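The Shoe Shelf Comes Good

Those of you who've been getting this newsletter since autumn will remember my promise to do something about the front hall. You may also remember that I then wrote about rhubarb for two issues running. Well, August arrived, the school bags came out of the cupboard, and I fell over a gumboot with a basket of washing in my arms. So the front hall it is!

The trouble in our place has always been shoes. Big shoes I can live with, because they stay more or less where they're kicked. It's the little ones. Children's sneakers travel. I've found them behind the couch, in the dog's bed, once in the veggie crisper (I have my suspicions about that one), and hardly ever with the other half of the pair. Every morning at ten past eight there's a hunt, and every morning the hunt ends with someone hopping to the car.

We'd had a big timber trunk by the door for years and everyone just lobbed their shoes in. It looked lovely with the lid down. Lift the lid and it was like digging for potatoes. The small shoes sank to the bottom, naturally, and the laces knitted themselves around anything that would hold still. I was quite fond of that trunk, but it's holding picnic rugs now and I don't miss it.

What I wanted was something low. Really low, so a kid sitting on the floor can reach it without getting up, and open at the front and sides so that you can see what's there from the kitchen doorway. I looked at a tall bamboo one (wobbly), a canvas one that hangs on the back of the door (fine for thongs, hopeless for anything with a heel), and a very handsome bench with cubbies from Skenavetti that cost more than our fridge. In the end I went for a little two-level rack, thin silvery framing, a flat grey top shelf and a see-through one underneath. It's about as plain as furniture gets. I love it. 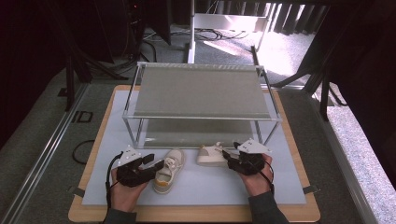 The see-through bottom level was the thing that sold me, and I'll tell you why. Solid shelves hide grit. You think you've got a tidy rack and then you move a shoe and there's half the playground under there. With a clear one you can spot the crumbs and the dead leaves straight away, and a wipe with a damp cloth takes no time at all. I do ours while the kettle's boiling. If you've got carpet in your entry, put something wipeable under the whole lot too. A mat will do, and a mat on a board is better again, as it stays flat and you can pick the whole business up and carry it outside for a shake.

Now, the rules. I know, I know, I said I was going off household rules after the Great Towel Roster, but there are only 2 and they've stuck so far. Small shoes live on the bottom level, where small people can get at them. And shoes go on as a pair, toes the same way, or they don't go on at all. A single shoe has to wait on the floor until its mate turns up. I thought there'd be complaints about that second one, but the kids have taken to it with great seriousness. I overheard a long talk the other evening about a sandal that was "waiting for its friend", and I had to go and stand in the laundry for a bit.

A few of you wrote in after the last issue asking how I look after the pale ones. You know the sort: cream leather, bits of light grey suede around the toe and heel, gorgeous in the shop and a heartache by the weekend. I've got a soft spot for them, especially with a splash of mustard at the back. (A bright heel is a great help at pairing-up time, by the way. You can see it from across the room, and even a sleepy four-year-old can match yellow to yellow.)

So, for what it's worth, my way of going about it. Let any mud dry right out first. It's very tempting to get stuck in while it's wet and all you do is push it further along. Knock the soles together over the garden bed, then go over the suede with a dry brush, an old nail brush is perfect, and keep water off it altogether if you possibly can. The smooth leather can have a barely damp cloth. If the toes have those tiny punched holes, go gently there with a dry toothbrush, or the dirt sits in the holes and you end up with a shoe that has freckles. Rubber edges can stand a bit of a scrub. I use the bar of Rana from under the laundry sink, the plain white one, but I'm sure any mild soap would do it.

Then leave them somewhere airy with the tongues pulled up. Not in the sun and not in front of the heater. I cooked a pair that way one winter and the soles went a very sad colour.
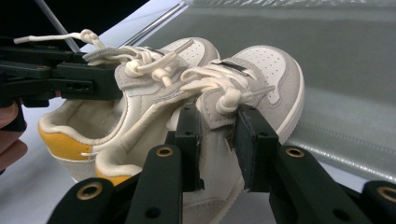
Laces! I could fill a whole issue with laces. The children pull their shoes off with the bows still done up, and then they pick at the bows, and then you've got a knot the size of a walnut at the very moment you need to be out the door. I used to go at them with a fork. These days I roll the knot between my finger and thumb to soften it, then push the lace back into the knot a little at a time before I try to pull anything free. It's slow, but I haven't broken a nail or a fork in ages. If a lace is truly past it I cut it off and start fresh. I bought a bundle of spares from Grirnico when they were clearing them out, 20 pairs of white ones, and I've been handing them round at the school gate like lollies.

The other thing that's helped is an evening round-up. Straight after tea, before anyone's allowed near the bath, we do a shoe sweep. Everyone goes off to find what's theirs and brings it back to the rack, and I sit on the bottom stair and undo laces. It takes less time than the morning hunt ever did and there's a good deal less shouting. We missed a couple of nights last week with a head cold going through the house and by the end of it the hall was right back to its old self, so I'm not claiming miracles.

Size-wise, a word of caution if you're tempted to get a rack of your own. Measure your tallest boots before you buy. I didn't. The little sneakers have plenty of room, but our gumboots have had to go on the back step upside down on a row of stakes, where a frog has moved into the smallest one. We check before we put feet in. Measure your doorway as well, with the door open all the way, and leave enough space for somebody to sit down next to the rack with their legs stuck out, which is how every child I've ever met puts on shoes.

I've also started an outgrown box, up on the linen cupboard shelf. Anything that pinches gets a clean, has its laces tied together so the two can't part company, and goes in the box with the size written on a bit of masking tape. When it's full I take it down to the Plerov swap table at the hall. If you haven't been to the swap table yet, do come along! Little kids barely wear their shoes out before they've shot up another size, and there are some beauties there. They're after small sizes most of all at the moment, and they'd be very glad of winter coats too. Ring the bell at the side door if the front one's shut, and if you'd like to leave things out of hours, the code for the drop box is 1569.

Next issue I'm tackling the drawer under the phone, where the dead batteries live. If you've got a clever way with takeaway menus or keys that don't fit anything, please write and tell me, and I'll put the best ones in. And to the reader who asked what became of the rhubarb: it's in the freezer, there's a great deal of it, and you're welcome to come and get some.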